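Two grippers, one arm

2018-10-18

I finally got the Sudow gripper off the arm and put the Heruvach on. I had been putting it off since January, mostly because the adapter plate that came with the Heruvach has a different hole pattern and I didn't want to drill it. In the end I ordered a plate from Findham, and it fit the first time.

The Sudow is a parallel gripper. The fingers slide straight in and out, and you always know where the tips are. For blocks and boxes I never had a complaint. Round things were the trouble, anything lying on its side. It would close on a bottle a little above the middle and push it down into the table, or squeeze it out toward the front.

The Heruvach has two fingers on linkages. They swing as they close, so the tips move down a little on the way in, and I had to change the approach height in the controller to make up for that. The first day I forgot and drove the tips into the tabletop twice. No damage, but the arm faulted both times and I had to clear it by hand.

I ran the same set of picks with each one. 176 tries per gripper, mixed objects, all going from the table to a bin. The Sudow dropped or missed 43. The Heruvach missed 14. Most of the Sudow misses were bottles and cups. The Heruvach misses were nearly all thin flat things, where one finger gets under the edge and the other doesn't.

The controller is still the Akolgo. I don't love it. It talks to both grippers fine, but the force setting is a number with no units, and the same number means something different on each one. I ended up setting it by feel with an empty bottle until the sides stopped caving in.

Cable routing is worse with the new one. The connector comes out at a bad angle and I had to redo the ties near the wrist. I'll probably swap it for a right-angle plug.

For now the Heruvach stays on. Next I want to go back over the bottle picks at different angles, with the cap end facing toward and away from the arm, and see if the grip point needs to move.

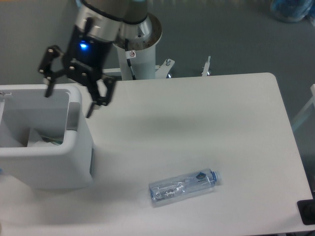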